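Visits > Site Reports > Robotics
Filed under: Automation, Open Days

Edholm Lab open day, Jonport

The Edholm lab in Jonport opens its doors once a year, in the gap between funding reviews. I went on 14 January 2022 with a short list of questions about manipulation in ordinary offices, and came away with answers to most of them. The lab takes up the second floor of a former telephone exchange. Parking is behind the building, and the freight elevator is the one that works.

Visitors were split into groups of 11. Ours started with a talk on the records task, the lab's main project for the past two years. The sponsor is Clevau, a document storage firm that wants to know whether a general-purpose humanoid can handle paper files in cabinets that were bought for people. No rails, no custom bins, no markers on the furniture. Clevau supplied the files and set the targets, and the lab does the rest.

The speaker gave the current state of the data. The team has recorded 494 complete runs of the file task, and wants 2,000 before it trains the next version of the controller. A run covers opening the cabinet, taking out or putting back a file, and closing up again. Runs where the operator has to start over are kept and labeled separately. I asked what share of the total those were and was told the figure would be in the February report.

The demonstration area is a stretch of regular office, with striped carpet, long white desks and a low wood-grain cabinet. The robot works close to the cabinet, and reach is tight once the doors are open.
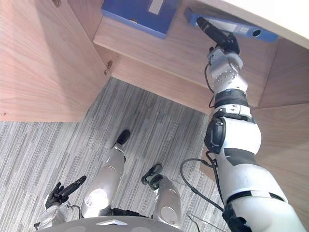
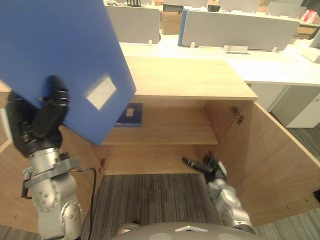
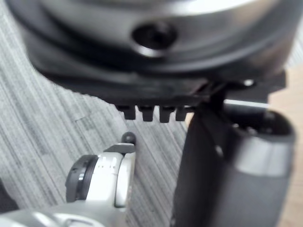

Records task, Edholm lab. First and second from the head camera, third from a camera at the wrist or gripper.

Control is by teleoperation for now. The operator sits out of the robot's way and gets the camera feeds on two monitors, with a third screen for joint loads. Delay was quoted as low enough to ignore for this kind of work. I had no way to check that, but the operator did not seem to be compensating for it.

The most useful part of the talk was on grip. A file full of paper has its weight in an awkward place, and it shifts when the file is tilted. The lab's first approach was to squeeze harder, which marked the covers. The present approach limits the closing force and has the arm stop for a moment after the lift, so that any slip shows up before the larger movement starts. It costs time on every run. The engineers consider that acceptable at this stage, and I agree, though Clevau may see it differently when it works out cost per file.

Shelf height is the other open problem. Low shelves force the arm into positions where the elbow has little room left, and the planner sometimes picks a route that a person would reject at once. The group is testing a rule that moves the base first and the arm second. Results are mixed so far.

The second stop was the Kaneko bench, a test rig for wrist cables. Each cable is bent through the full range of the joint until it fails, then cut open and logged. It is slow, noisy work and more than 5 of our group skipped it for coffee. They missed a good explanation of strain relief – the failures cluster at the connector end, and the fix was a longer free loop.

Questions were taken at the end. Someone asked about labels, and whether the robot reads them. It does not yet. File choice is made by the operator, and text recognition is planned as a separate module. Another visitor asked about noise in a shared office and got a straight answer: the fans are louder than the joints.

Handouts were at the front desk, including a one-page parts list for the cable rig. Registration for next year's open day goes through the lab's mailing list.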